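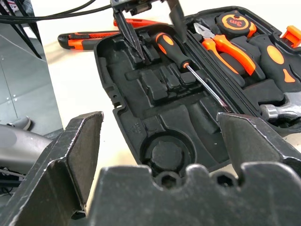
半牙螺丝 回复:先别急着下单新拉手。你写的孔距126,是卡尺量的还是卷尺量的?量的是孔中心到中心,还是内侧边到内侧边?这两个问题不说清楚,后面全是白讨论。32系统下面拉手常见孔距是96、128、160,126不在里面。

北窗板材(楼主):补充一下情况。柜子是 Indinau 的五金成品柜,板材双饰面刨花板,抽屉面板宽411毫米,厚18。原拉手断了一个脚,想整排换成 Hastotdale 的128孔距直条拉手。卡尺量的,内侧边到内侧边121,孔径5,加起来孔中心距126。旧拉手拆下来单独量,螺孔中心距也是126。

半牙螺丝:那就是126,不是量错。算法没问题,孔径一致时,内侧距加一个孔径等于中心距。

灰度七成:我不太信。刨花板的孔口会崩,卡尺内爪卡在崩口上,读数要偏。建议外侧边到外侧边也量一次,减一个孔径,两个结果对一下。

北窗板材(楼主):外侧131,减5,还是126。从面板背面又量了一遍,结果一样。

灰度七成:行,那我收回。

搬砖不带尺:差2毫米而已,把孔扩一下就装上了,我家厨房就是这么干的。用圆锉往外侧各锉1毫米,十分钟一个。

半牙螺丝:算一下再说。M4螺丝穿5毫米的孔,单边间隙0.5,两个孔都往外靠,能吃掉1毫米的偏差。你现在差2毫米,不扩孔装不上。扩到6毫米,单边间隙1,两边合计2,理论上刚好,但是螺丝外径已经贴着孔壁,没有任何余量,拉手的牙稍微歪一点就拧不进去。扩到6.5比较现实。

搬砖不带尺:对啊,那就6.5,不冲突。

半牙螺丝:冲突在螺丝头。普通圆头M4的头径8毫米左右,压在6.5的孔上,偏心以后有一侧几乎没有压边。刨花板芯层密度低,拧紧时头会往里陷。要么换大扁头,要么加平垫。背面加垫片不影响外观,抽屉里面看得见,但不碍事。

搬砖不带尺:我家没加垫,用了两年没掉。

灰度七成:你家厨房什么板?

搬砖不带尺:多层板。

灰度七成:那不能直接类比。多层板的面层纤维是连续的,刨花板压溃以后不会回弹。

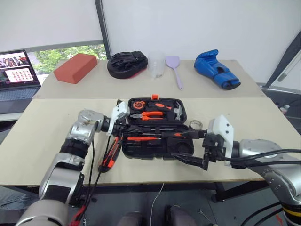

扩孔的时候,正面贴面会不会崩?
看从哪一面下钻。从正面起钻,背面垫一块废木板夹紧,转速开高,进给放慢,正面贴面基本能保住。如果从背面往正面钻,出钻的一面是正面,崩边的概率大很多。

半牙螺丝:补一条。已有孔的情况下,麻花钻没有中心定位,容易被旧孔带偏,扩出来不圆。用阶梯钻,或者先把旧孔用圆木榫堵上,胶干以后按新位置重新打。

北窗板材(楼主):堵孔重打的话,新旧孔中心只差1毫米,钻头会不会一半在木榫里一半在刨花板里?

半牙螺丝:会。木榫硬,刨花板软,钻头会往软的一侧走。所以木榫直径要比新孔大,8毫米的榫打5毫米的孔,中心偏1毫米,孔壁最薄的地方还剩0.5毫米榫料。很薄,但是钻头两侧的材料是一样的,不会偏。10毫米的榫更稳,就是正面遮不住。

灰度七成:我反对在正面堵10毫米的榫。直条拉手的脚一般做到10到12毫米宽,榫偏1毫米,边缘很可能露出来。拉手还没到货之前,不要先动面板。

槽口朝上:路过说一句。为什么一定要128?Brindby 有做非标孔距的,126可以直接配。我去年给老柜子换过,要等货,单价比标准件高一截。另外 Delorme 的建材店里有带底板的拉手,底板把旧孔整个盖住,孔距随便选。

北窗板材(楼主):底板款看过,柜子是平板门,加了底板太厚重,家里人不同意。非标的我去问问。

半牙螺丝:还有一个方案,直接跳到160。面板宽411,居中装的话,160孔距的孔中心离侧边125.5,旧孔中心离侧边142.5,间隔17毫米,新孔和旧孔互不干扰,钻起来最省事。旧孔落在拉手杆的正后方,用同色蜡条填平,站着看基本看不出来。

灰度七成:前提是旧孔的高度和新孔一致,拉手杆才能挡住。而且直条拉手的杆是离开面板的,从侧面和上面都能看到后面的补孔。深色面板可以,白色的我劝你别试,蜡条过一段时间会发黄。

北窗板材(楼主):面板是深灰的,哑光。

灰度七成:那可以考虑。蜡条选比板面略深一号的,填完用塑料刮片刮平,别用砂纸,哑光面一砂就亮。

搬砖不带尺:你们绕了一大圈,还是我那个锉孔最快。

半牙螺丝:快是快。如果只换一个,我也会锉。他是整排换,每个孔手锉,偏差不一样,装完拉手高低不齐,站远了一眼就能看出来。做个钻模,一次定位,全部一致。

北窗板材(楼主):钻模用什么做?

半牙螺丝:一块硬木或者厚铝板,两个钢套,再加一条靠山卡住面板上沿。孔距做准,靠山做平,别的都不重要。没有钢套也能用,打几块面板以后孔会磨大,到时候换一块。左右方向用中线对中,别用侧边靠,成品柜的面板封边厚度有差异。

槽口朝上:补充,打孔前先确认抽屉面板后面有没有内侧板。双层的话螺丝长度要重新算,面板18,内侧板16,合计34,加上拧进拉手脚里的6到8毫米,得用40或者42的螺丝。包装里附的那种25的肯定不够。

北窗板材(楼主):是双层,但是拉手螺丝只穿面板,内侧板上开了大孔让位。原装螺丝就是25的。

槽口朝上:那25就可以。18加上7毫米的啮合,够用。要是加了垫片,啮合会再少1毫米左右,也没事。

灰度七成:内侧板有让位孔的话,换160要当心,新孔的位置后面可能正好是内侧板,螺丝头没地方放。你得先把面板从抽屉上拆下来看。

半牙螺丝:对,这条我漏了。让位孔一般开25或者35,旧孔居中的话,半径12.5或者17.5。新孔偏17毫米,25的让位孔盖不住,35的也只剩0.5毫米,螺丝头放不下。要么内侧板重新开孔,要么换长螺丝连内侧板一起穿。

北窗板材(楼主):刚拆了一块,让位孔25。那160就要在内侧板上另外开孔了。

搬砖不带尺:所以还是128扩孔。

半牙螺丝:按现在的条件,我改一下意见。优先问 Brindby 的126,不用动板。等不了就128,阶梯钻扩到6.5,配大扁头螺丝加平垫,先拿最下面那个抽屉试。160排最后。

灰度七成:同意这个顺序。扩孔后孔壁刷一层稀释的白乳胶,干透再装,刨花板的孔口能硬一些。

搬砖不带尺:白乳胶刷孔壁有没有用存疑,螺丝又不咬板。

灰度七成:不是为了咬牙,是防止孔口掉渣和受潮。厨房用的话我会刷。

北窗板材(楼主):126的已经去问了,对方说要先寄一个旧拉手过去核对脚径。周日寄,等有回音再来更新。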